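Notes for the Grendgate cell, bedroom side. Last touched Sat 4 July. If you are reading this because the gripper is making a noise, skip to **Noises**.

## What is in here

- `setup/` – wrist camera and gripper mounting, in the order that works
- `logs/` – one text file per service, some of them even filled in
- `spares.md` – what we have, and what Otby says we have

## Before a session

1. Power the arm first, the gripper second. The other way round gets you a fault light and a walk to the breaker.
2. Open and close the fingers 7 times with nothing between them. Watch the linkages on both sides. They should move like a pair of people who get along.
3. Check the black screws on the linkage bars by hand, then with the key. Do not lean on the key. Riet Dijkstra has the extractor set and would like to stop using it.
4. Wipe the fingertips. Bedding sheds more than you would believe, and lint in a pivot sounds exactly like an expensive problem.
5. Look at the wrist view. You want the gripper low in the middle, both fingertips in sight with the gap between them, and the bed behind.

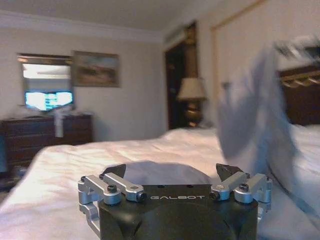 Waraporn Nakpan objects to step 5 as written: "low in the middle" is too loose, and she wants the lettering on the housing readable from end to end before anyone presses record. She also points out that the camera bracket creeps when the arm works fast over the bed, so the check belongs after the warm-up moves as well as before. Fine. Do it twice.

## Noises

| Sound | Usual cause | What to do |
|---|---|---|
| Tick on closing | Pivot wants cleaning | Brush, wipe, cycle again |
| Squeak | Lint | See step 4, which you skipped |
| Grinding | Nothing good | Stop, write it down, call Riet |

## Service

Every 3000 cycles the linkages come off and get cleaned. The counter lives in the Tamex controller and resets itself after a firmware update, so write the number down first. In October it read 105 for a machine that had been folding things all summer – we were briefly very proud of the bearings.

Keep 2 spare fingertips in the Phromma case. If you take one, edit `spares.md`. Telling the case does not count.

## Known issues

- Left and right fingertips are not interchangeable, whatever the bag says.
- Bracket creep, see above. A proper fix is on the list.
- The list is missing.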